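Questions we get most at the Bromcombe computer reuse desk. Read this before you email please, the inbox is slow. Last tidied up in June.

## What do you take?

Desktops, laptops, flat monitors, keyboards, mice, cables. Working or dead, both fine. No tube TVs, no printers - sorry, no room. Phones go to the Omevis drop box at the library, not us.

## Does it need to be complete?

No. Missing side panel, no drive, no memory, all ok. Older desktops are often the most useful ones for parts. Power supplies, fans and drives get pulled and tested, the rest goes out as scrap metal. 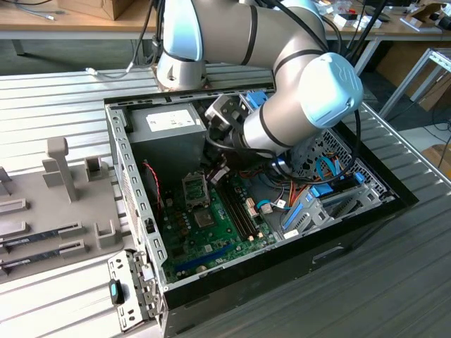 If you already took the hard drive out, put a sticky note on the case saying so. Saves us hunting for it.

## What happens to my data?

Drives get wiped with a full overwrite. If a drive won't spin up it gets drilled. You can ask for a wipe slip at drop-off, has to be at drop-off, we can't match it up later. Laptops too. Back up your photos FIRST. We get calls every month about this and there's nothing we can do once the drive is done.

## Can I get one of the refurbished machines?

Yes if you live in Bromcombe or go to school here. Fill in the short form at the desk. Wait is usually a few weeks, longer in August. They come with a free operating system, a browser and an office program. No games, no antivirus subscription.

## Can I buy just a part?

Sometimes. Memory, power cords and fans mostly. Bring the old part with you or write down the model number, "it's a black one" dosen't help much. Cash box on the counter. 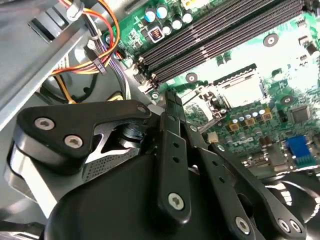
## How do I get a desktop ready to drop off?

- Shut it down properly, unplug everything
- Take out discs and memory cards
- Write down any software keys you want to keep
- Leave the screws in - or tape them to the case in a bag
- Sign out of your accounts

Don't bother cleaning it.

## Can I fix my own with your tools?

Yes, bench hours are 4 pm to 7 pm, sign up on the sheet. Wrist straps are in the drawer. Before swapping memory or a fan, look for the markings on the board itself and take a phone picture of where each cable goes.
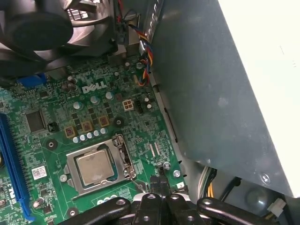 *Dell desktop motherboard, logo printed on the board.*

## How much have you kept out of the trash?

3655 items logged so far. 656 of those went back out as working computers. Next goal is 1000.

## Do you pick up?

Only for offices and schools, and only if you have a full load. Emov does the driving and they set the times, we don't. Homes have to drop off. Pallets up to 400 pounds, stacked flat and wrapped.

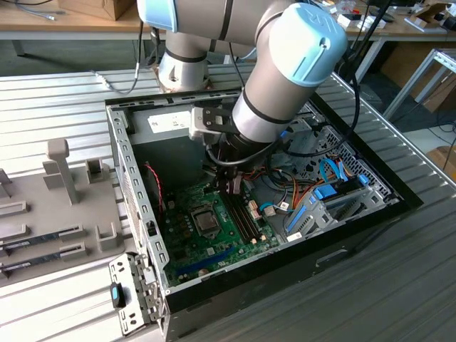 Please have somebody there to sign for it, the driver can't leave with equipment nobody has signed over. Ground floor only, no stairs.

## Do I get a tax receipt?

Yes, ask at the desk. We list what you gave, you put the value in yourself.

## Who do I ask about something else?

Anum Chaudhry, at the desk most afternoons. Or leave a note in the tray with your phone number on it. Your number - people forget teh number.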